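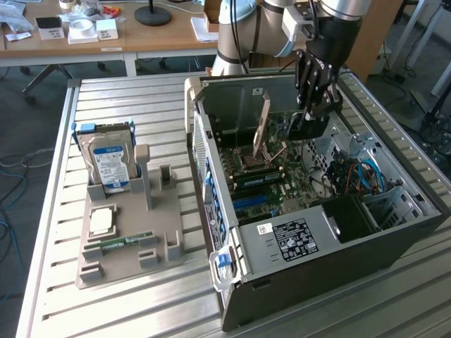

3.2 Collection and sorting of returned desktop computers

Units were drawn from the municipal drop-off depot at Celholm over a single collection period ending in November. The depot accepts household and small-office equipment without charge and holds it under cover until a full pallet is ready for transport. We took every desktop computer received in the period, up to a limit of 600, and excluded laptops, all-in-one machines and bare circuit boards. Rack-mounted equipment was also left out, as it reaches the depot through a separate commercial contract and its age profile is not comparable.

Each unit was weighed on arrival, given a paper tag and assigned to one of three condition classes. Class A units were complete and closed. Class B units were closed but lacked at least one major part, most often the hard drive. Class C units had been opened before arrival, with side panels missing or held on with tape. The classes describe completeness only and say nothing about whether a unit would start. Power-on testing was done separately and is reported in Section 4.

Figure 2. Desktop tower laid on its side with the case open. The CPU socket is empty and its retention lever is raised; a memory module remains in its slot.

Earlier work on the Mallano depots treated a missing processor and missing memory as a single category, on the assumption that anyone who removes one will remove the other. Our records do not support this. Of the units in Classes B and C, 146 had no processor, and 61 of these still held at least one memory module. A unit of the kind shown in Figure 2 would be counted as fully stripped under the Mallano scheme, although part of its resale value is still in place. We therefore recorded processor, memory, storage, power supply and expansion cards as separate fields.

The distinction matters for the mass balance as well as for resale. Processors contribute little to total mass but a disproportionate share of recoverable gold, while memory modules are light, easily removed and carry plated edge contacts. Where both are written off together, the estimate of precious metal content per tonne is biased downward. The size of the bias depends on how often the two parts are separated before drop-off, and this appears to vary between depots. The Bunimska survey, which used separate fields, found far fewer mixed cases than we did, but its sample came mainly from schools, where equipment is retired in batches and seldom opened by the user.

Two sources of error should be noted. First, the sorting was done by different people on different shifts, and the boundary between Classes B and C was not applied evenly in the early weeks. A panel with one screw missing was sometimes treated as opened. The rule was tightened – any panel that could be lifted without tools was to be counted as open – and the earlier units still on site were re-sorted. Those already shipped could not be checked. Second, weights were taken with dust and loose cabling included. Henk Brouwer reweighed a subset after cleaning and found the difference to be small for most units, though larger for machines from workshops and garages.

Fasteners and adhesives were not recorded in this study. Matei's disassembly index gives them considerable weight, and a direct comparison with that index is not possible from our data. We do not consider this a serious limitation for the present purpose, which is to estimate what arrives at the depot and not the labour needed to take it apart. Labour is addressed only in the cost model, where a flat rate per unit is used for all three classes.

3.3 Estimation of mass by material

Total mass per unit was divided into steel, aluminium, copper, mixed plastics and populated circuit board. Steel and aluminium were weighed directly after the case and heat sinks had been removed.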